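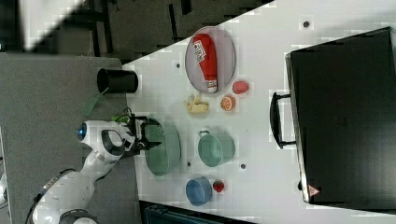
妇科超声检查室安全自查表(附检查意见)

受检单位:Atalano门诊部二楼超声室
检查人:Nicanor Tlapale
检查时间:6月,星期六上午开诊前

一、环境与隐私

1. 检查床与门之间有隔帘,拉合后无缝隙。
结果:不符合。隔帘靠墙一侧短了一截,开门时走廊能看到床尾。已报后勤换帘,换好之前先用移动屏风。

2. 更衣处有挂钩、座椅和带盖垃圾桶。
结果:符合。

3. 地面无积水,电源线不横穿过道。
结果:基本符合。Bovon主机的电源线贴墙走,脚踏开关的线仍拖在医生座椅后面,要求用线槽固定。

二、设备与探头

4. 经阴道探头外壳、接缝和线缆无裂纹。
结果:符合。编号139的探头手柄有浅划痕,用手摸不到,下月复查。

5. 每位患者使用后,探头去套、清洁并做高水平消毒,有登记。
结果:不符合。抽查登记本97条,其中6条没有写消毒结束时间,操作人签名齐全。不得事后补写,由当班护士另页说明情况。

6. 探头套在有效期内,备有无乳胶的型号。
结果:符合。Akbulut无乳胶套放在第二层抽屉,标签朝里,请转过来。

7. 耦合剂开封后注明日期。
结果:不符合。台面上有一瓶未注明,当场弃去。腔内检查一律用单支无菌包装。

三、患者核对

8. 检查前核对姓名、出生日期和检查部位。
结果:符合。

9. 询问末次月经、是否可能怀孕、有无乳胶过敏,并记录。
结果:基本符合。过敏一栏有人打勾,有人写“无”,打勾看不出是有还是没有。以后统一写字。

10. 经阴道检查前口头说明并取得同意,告知可以要求陪同人员在场。
结果:符合。墙上的告知单还是旧版,电话分机已改为659,需重新打印。

四、急症处理

11. 检查中患者出现突发剧烈腹痛、面色苍白、头晕或晕厥时,工作人员知道停止检查、平卧、测血压并呼叫医生。
结果:符合。两名护士口头回答一致。

12. 超声提示盆腔大量积液或怀疑卵巢扭转时,立即电话通知临床医生,不等书面报告。
结果:基本符合。通知都打了,但Drotetti系统里只记“已通知”,没有接电话人的姓名。请补上这一栏。

13. 血压计、氧气和急救车可用。
结果:符合。急救车在走廊东头,钥匙挂在护士站。

五、整改

第1、5、7项由超声室负责人签收后一周内改完,第3、9、10、12项下次检查时一并看。第5项复查时另抽一本登记,不看这次的。

检查人签字:Nicanor Tlapale
科室签收:________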